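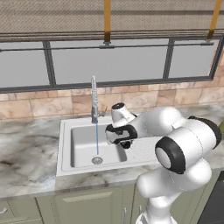

*Page last changed: August, 4 pm*

# Extra time in a cup tie when both sides agreed to skip it

Posted in **Rules and Fixtures** by **touchline_tea**

I help run an under-16s football side and we have an odd one from the end of last season that is going to matter again shortly, so I would like to get it straight before the draw.

We played Orno at home in the second round. It finished level. Our league handbook says cup ties level at full time go to extra time and then to penalties. It was a late kick-off, their minibus had to be back, and both managers agreed in front of the referee to go straight to penalties. The referee allowed it. We won the shoot-out and went through.

Two weeks later a letter arrived saying the tie had been looked at and the result would not stand, as extra time is compulsory under the handbook. Orno had not complained. A third club, Lutum, who were due to play us in the next round, had asked the league whether the tie had been finished properly. The league ordered a replay at Orno's ground and we lost it. Lutum then beat Orno, so they did all right out of it.

I am not trying to get last year's result back. What I want to know is:

- Can two managers agree to leave out extra time if the referee is happy with it?
- Can a club that was not in the match ask for the result to be looked at?
- Is there a time limit on this sort of thing? Two weeks felt like a long while to find out we were not through.

We also paid 44 pounds for the pitch that first evening and got nothing back, though I accept that is a separate matter.

I have read the handbook and it does not say anything about agreements between clubs, for or against. The parents are still cross about it and I would like to be able to give them a straight answer at the pre-season meeting.

---

**halfway_line**

I did fixtures for a youth league for several seasons, in a different county, so check all of this against your own rules.

On the first point, no. If the competition rules say a level tie goes to extra time, the managers cannot change that between themselves. The referee cannot change it either. The referee runs the match, but how a tie gets settled belongs to the competition. Yours should have said no when asked. Plenty of them would have said yes, on a cold night with a minibus waiting, and I would not be too hard on him or her for it.

The handbook being silent on agreements does not help you. Some leagues print a line such as "extra time may be omitted with the consent of both clubs and the fixtures secretary". If yours has no line like that, the ordinary rule applies to every tie.

On the second point, it depends what Lutum sent in. A protest is normally open only to the two clubs that played, and it usually has to come with a fee, which you get back if you win. But any club can write in and ask a question, and once the league knows a tie was not completed under its own rules it can act without a protest from anyone. From your description that is what happened. If your letter says "protest upheld" then you had a point to argue. If it says the league reviewed the tie itself, you probably did not.

On the third, the short time limits you see in handbooks are nearly always for protests. Ours was 2 days from the final whistle. There was often no limit at all on the league looking at something by itself, except that it had to be done before the next round was played. Look for a section headed "powers of management" or similar. It tends to be near the back, after the bit about kit colours, and few people read that far.

One thing I do think was poor is the venue. If you were drawn at home, the replay should have been at home unless the rules say replays switch. Many do say that, so look it up. If yours do not, that was worth appealing, although the window will have closed long ago.

For the coming season I would write to the league now and ask them to put in a consent line, or to scrap extra time at under-16 and below. A lot of youth cups have gone straight to penalties for years. It has to be proposed before the annual meeting, and you generally need another club to second it. Orno might do it, as they were dragged back out for a replay they had not asked for.

---

**mastorari_mum**

We had the same with Mastorari Juniors except it was the semi final!! Both coaches shook hands on it and the league still made them play again. So unfair on the kids, they had already celebrated. I don't think there is anything you can do. Our coach wrote a very long email and got a two line reply.

---

**old_left_back**

Agree with most of the long answer. A few small things to add.

Check which handbook you have. Ours is reissued each summer and the cup rules are on a separate sheet that goes out with the draw. Herath Park got caught by that, they were working from the main book and the sheet said something different. If the sheet and the book disagree, the sheet counted in our league.

Next time somebody suggests a change on the night, ring the fixtures secretary before the final whistle and get a yes or no by text message. If you cannot get hold of anyone, play the extra time. Ask as well whether your cup lets you shorten the periods for younger ages. Ours does and it makes a late finish much easier.

As for the pitch money, ask. Our league has a small hardship pot and the form is one side of paper. They turned us down the first time and paid the second, for the same sort of thing.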